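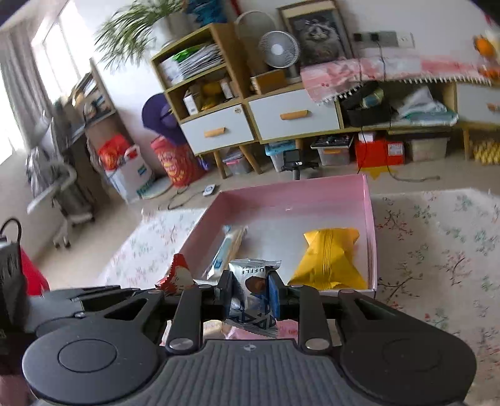
I've had two hand-held grippers to compare since April, and I finally have enough notes to write something down. One is the Kernby, the other is the Nollholm. Both have parallel fingers you work by hand, with a camera mounted to record what the fingers are doing. I wanted to know which one I'd rather use for a whole afternoon.

The test was snacks. Wrapped snacks are harder than they sound. The foil is slippery, the packet is mostly air, and the part you want to hold is never quite where it looks like it is. I used a cardboard box with a mix of packets in it, put it on the rug, and moved things out and back in again. Each gripper got 147 picks.

The Kernby dropped 8. Most of those were thin stick-shaped packets lying flat on the bottom of the box, where the fingers have to go down on both sides and there isn't much room. The Nollholm dropped 2, but I was slower with it, so I don't want to make too much of that. Its trigger has a long travel before anything happens, and I kept checking whether the fingers had closed.

The finger pads matter more than I expected. The first set I tried on the Kernby was a hard plastic and the foil slid straight out. Chih-ming Kao sent me a softer set he had cast himself, and all the numbers above are with those. If you're buying one of these, ask about the pads before you ask about the motor or the encoder.

Camera view is the other thing. With the Kernby the body takes up the bottom of the picture and you see both fingertips clearly, and the rest of the room behind them. The Nollholm sits the camera higher, which gives you a better look into the box but hides the tip of one finger when it closes. Kátia Coutinho went through the recordings with me and preferred the Kernby view for that reason. She wants to see contact on both sides. I agree with her, though I'd like the lens tilted down a bit more.

Weight is close. After 70 picks in a row my wrist was sore with either one. Kneeling on the floor doesn't help, and next time I'll put the box on a table.

Software: I used the Pavanau logger for both. It lost the Nollholm once when I bumped the cable, and I had to restart the session. The Kernby never disconnected, but its clock drifts and I had to line up the finger readings with the video by hand - boring work, and I wouldn't want to do it for a longer set.

For now I'm keeping the Kernby out and the Nollholm goes back to Sze-wing Tsao, who lent it to me. I still want to try both on soft bags with something heavy in the bottom, and on jars.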